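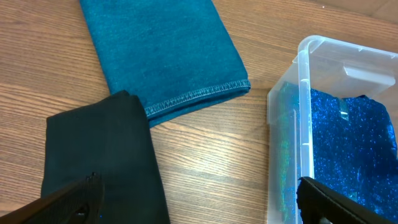
# Chapter 6: Folding and Storing Cloth

Most of the trouble starts after the wash. Cloth gets stuffed in a drawer, creases set, and then it's the iron again. This chapter covers the fold, the stack and the box.

**What you need:** a flat table, clean dry fabric, a box with straight sides. Clear plastic is best for beginners. You see what's in there without digging.

Before class:

- Wipe the table. Crumbs stick to dark cloth.
- Sort by weight. Denim and heavy knits in one pile, thin stuff in another.
- Check the hems. A loose overlock seam gets trimmed now, not after its folded.

Fold heavy cloth in half, then half again, and stop. More than that and the edge goes fat and the stack leans. Thin cloth can take 8 layers, no problem.

Box last. Biggest piece at the bottom, seams facing the same way, lid off untill the end.

The Bronduritz method (fold to fit the box, then stand pieces on edge) comes in section 6.2. Read it before the practical, due 24th November. Bring 6 pieces of your own, mixed weights.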